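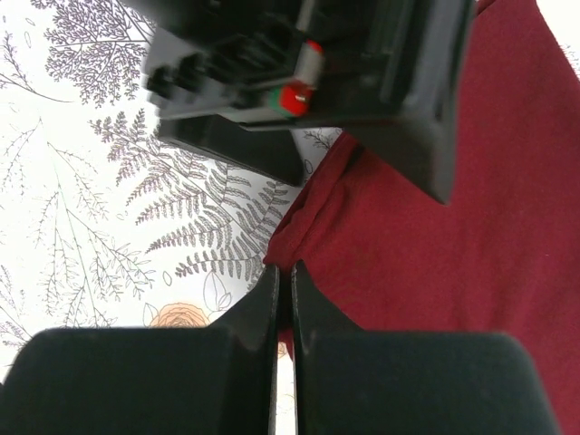

*Both grippers at the red cloth, seen from the wrist camera of one arm.*

## Cloth handling with two arms – gallery

These pages go with our work on teaching a pair of arms to handle fabric from human demonstrations. An operator drives both arms through a task, the wrist cameras and joint positions are recorded, and a policy is trained on the result. The set used for the current policy has 2671 demonstrations. We started with 2000 and added the rest in July, all of them with patterned backgrounds.

**About the view above.** The dark red cloth lies over a white tablecloth printed with ferns and leafy stems in grey line. The other arm's gripper comes in from the top. Close to the fabric, one gripper often hides part of the cloth from the other arm's camera, and the policy has to cope with that.

**Why a printed tablecloth.** Our first policy was trained on plain tables only. On prints it tended to close on drawn lines as if they were fabric edges. Lauri Niskanen suggested putting patterns into the training set and leaving the network alone, and that is what we did.

**Folds and edges.** The cloth is rumpled along its diagonal edge, with one raised fold near the fingertips. Raised folds are easier to pinch than flat edges – the policy now prefers them, although we never labeled them.

**What the policy gets as input.** Wrist images from both arms and the joint positions. There is no depth channel. Fidel Lucero tried adding one and saw no gain on thin fabrics.

**Test runs.** We ran 983 trials across 7 fabrics. Most of the remaining failures are double grasps, where the fingers pick up the tablecloth along with the cloth on top. Slick linings are the next most common problem.

**Credits.** Demonstrations by Brenda Tunstall and Troels Toft. Training and evaluation by Vilho Hämäläinen. The recording software is Koletti, version used in July. Trial logs are kept with the Koletti project files and can be requested from Vilho.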